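Kitchen bench tips from a picking study

Filed under: Kitchen, Storing and sorting

Readers of this page mostly come for advice on freezers and tea towels, so a robotics result may seem an odd fit. The study is worth your time all the same. A group at Sombatkul spent most of September having robot arms clear and set an ordinary breakfast table, and a good part of what they wrote up is about the table. How you lay things out changes how easily they can be picked up, by a machine or by a person with sore hands.

The method was simple. A person guided the arms through a task, the movements were recorded, and a program was trained on the recordings. The trained program then tried the same task without help. The group gave it 76 recordings of each task to learn from, then scored 20 attempts at each table layout. An attempt passed if the item ended up where it was meant to go and nothing else was knocked over.

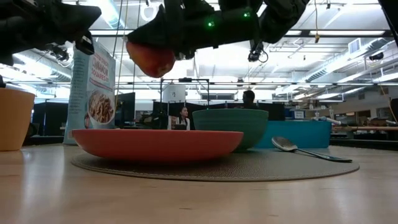
Manee Wannasri

Fruit was the best result. An apple is firm and close to the same shape from every side, so the fingers don't need to come in at one exact angle. Padded fingers did better than bare ones, and with the pads on the program passed 15 of its 20 attempts. Most of the misses came from starting too high on the fruit and squeezing it out sideways.

If you use a reacher or kitchen tongs, you can borrow this directly:

Come straight down over the fruit and close below its widest point.
Put pads on the tips. A strip of silicone cut from an old baking mat works well, held with two small rubber bands.
Squeeze slowly and stop when the fruit stops moving. Extra force only bruises it.

Bowls were harder. A wide, shallow bowl has plenty of rim to grab, but it tips as soon as it is lifted from one side. A deeper bowl stays level for longer. When the two stood close together, with one in front of the other, the program often went for the wrong rim. Moving them a hand's width apart fixed most of that. Bowls of clearly different colours also helped, and the same is true for anyone whose eyesight isn't what it was. My mother has had a red bowl for cereal and a white one for scraps for years and has never mixed them up.

Spoons were the worst of the lot. A spoon lying flat on a hard table leaves almost nothing to get hold of. On a woven placemat there is a bit of give, and fingertips can press in slightly on either side of the handle. The write-up doesn't give a separate score for this, only a note that the mat was kept for all later sessions. I tried it at home with a cheap pair of tongs and the difference was plain. On the bare bench I gave up. On the mat I had the spoon on the second go.

A mat also stops bowls sliding. Choose one with a coarse weave and wash it by hand, as the machine flattens it.

Tall boxes caused a different kind of trouble. A cereal box hides whatever stands behind it, and it falls over at a light bump. The group tested 13 table layouts, and the ones with the box at the side and toward the back did better than those with it in the middle. At home I now keep the box behind and to the left of the bowls, as I pour with my right hand. Left-handers should swap it over.

Two cautions about the result. The program was only tested on the table it had learned on, and the group says its scores dropped when they shifted the whole setup to their other room at Clinville. They also used the same few items throughout, so nobody should take this as proof that a robot can clear your table. Glassware was left out altogether, as was anything with liquid in it.

The layout advice holds up well enough without a robot. I have set our table this way for roughly a month - bowls apart, spoon on the mat, box at the back - and my mother can manage breakfast with her reacher and one good hand. The milk is still a two-handed job. We pour it the night before into a small lidded jug and keep that on the bottom shelf of the fridge door.

Posted December 9, 2021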